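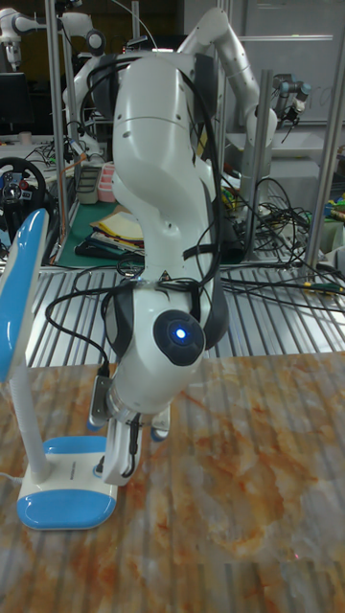
How I get ready for a clinic visit

I start two weeks out - any later and I forget half of it. First I open the Zakness app and pull up my last labs. Then I write my questions on one sheet of paper, biggest worry at the top, and list every pill with its dose (mine's the 100 mg one, plus vitamins). Print 2 copies and hand one to the nurse!
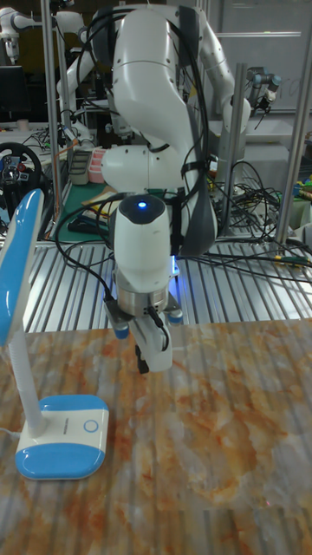

Issa commented: I'd add your pharmacy's phone number to the sheet, mine always gets asked for at check-in.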